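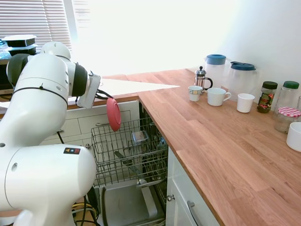
The arm on test at Stevside holds a red plastic plate over the upper rack of the dishwasher.

97 per cent, says the firm. Of what, exactly?

Derkach has put out the first results from its dishwasher trial at Stevside, where it has been fitting different grippers to the same arm and setting it to work on ordinary kitchen crockery. The headline figure, published on September 18, 2019, is that the best of the grippers managed a "successful grasp" 97 per cent of the time.

It is a good number, and it will no doubt be repeated a good deal. Read the notes at the back of the report before repeating it.

A grasp, in those notes, counts as successful if the gripper closes on an item and lifts it clear of whatever it was resting on. What happens next is not part of the score. A cup that is lifted and then dropped counts. So does a plate that is lifted neatly and then put down in the wrong place, or at an angle no one would leave it at home. Anybody who has loaded a dishwasher knows that picking the plate up was never the hard bit.

The trial compared 5 grippers, all of them with fingers of one sort or another. They differ in how far they open, how hard they squeeze and what the fingertips are covered with. Derkach built three of them itself. The other two came from Vivora, a smaller firm which has been selling grippers to packing plants and would like to sell them to somebody else. Each was tried with plates, mugs, lids and jars, and each was run under two controllers, one that follows moves worked out in advance and one that corrects itself as it goes.

That sounds thorough. The trouble is that the two controllers were not shared out evenly. According to the table on the last page, the Derkach grippers were run mostly with the correcting controller, and the Vivora pair mostly with the other. The report says this was down to time. It may well have been, but it makes the ranking of the five close to useless. A gripper that misses by a finger's width under one controller might be nudged back on course under the other, and the reader has no way of telling whether the metal or the software should get the credit.

Plates get a section to themselves. They are wide, thin and slippery at the rim, and they have to go in on edge, between wires, without knocking what is already in the rack. The report calls the results with plastic plates "encouraging". It has much less to say about china ones, which are heavier and do not bounce. There is a single line on them, stating that further work is planned.

Glass is treated in much the same way. Clear items are known to be awkward for the sort of depth camera used here, which can look straight through the side of a jar and report the worktop behind it. Derkach tried 2 camera positions, one fixed and one on the wrist of the arm, and found the wrist camera better for mugs and the fixed one better for plates. For glass it gives no separate figures at all. Glass items are folded into a group called "other", along with lids and cutlery, and the group's score is lower than the rest. How much lower depends on which chart you look at, as the two in the report do not agree.

The kitchen deserves a mention too. Stevside has a proper one, with a wooden worktop, white cupboards and a window, and to its credit Derkach did not black out the daylight or paint everything grey. Plenty of trials of this kind are run under lamps on a bare bench. But the dishwasher was left open with its upper rack already pulled out, for every run. The arm did not have to open the door or slide the rack, and it did not have to close anything up at the end. Nor was the crockery dirty. Nothing was greasy, wet or stuck to anything else.

Then there is speed. A full run, in which the arm moves 8 items from worktop to rack, is mentioned several times but never timed. The short film released with the report has been speeded up, and says so in small letters in one corner, without saying by how much.

Vivora, for its part, has put out a short statement welcoming the results "as a starting point" and asking for its grippers to be run again under the correcting controller. Derkach says it is happy to do so. No date has been set.

The next stage is due to take place at Dulby, where the same arm will be put in a staff kitchen that people use every day. That ought to be a better test. Mugs will turn up where they are not expected, and somebody will leave a spoon in one of them. Derkach says it will use the same measure of success there so that the two sets of results can be compared. It would do better to count how many items end up in the rack, in one piece and the right way round, and to print how long it took.

The full report, tables included, can be had from Derkach on request. The summary on its website leaves the notes out.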